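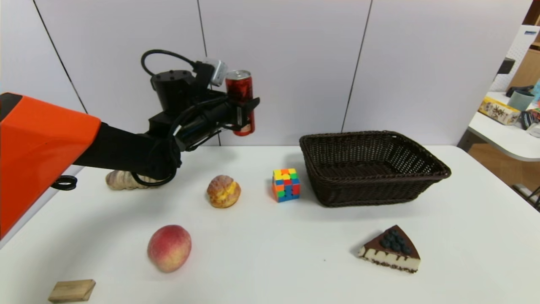 스캐폿(Skakport) 예약 앱 문의드려요, 티켓 331번에 이어서 씁니다. 어제 알려주신 대로 캐시 지우고 다시 깔았는데도 결제 버튼을 누르면 또 오류 179가 뜨네요ㅠㅠ 와이파이 끄고 데이터로도 해봤고, 아내 폰으로도 해봤는데 똑같아요. 프로필 사진을 바꾼 다음 날부터 이러거든요. 혹시 사진 용량 때문인가 싶어서 3,564KB짜리를 확 줄여서 다시 올려봤지만 그대로였어요.

추가로 적어요. 오전 9시쯤 상담원 Ciarán McGrath 님이 쿠폰함을 비워보라고 하셔서 해봤습니다. 아마토(Amato) 쿠폰은 바로 지워졌는데 브룰리(Brulley) 쿠폰은 지워도 자꾸 되살아나요! 기한이 11월까지로 나오고, 결제 화면에 들어가면 제가 고르지도 않았는데 자동으로 체크돼 있고요.

방금 PC 웹에서 체크를 풀고 해보니 결제가 됐어요. 앱에서는 여전히 안 됩니다. 앱 쪽은 계속 봐주시고, 티켓은 아직 닫지 말아주세요~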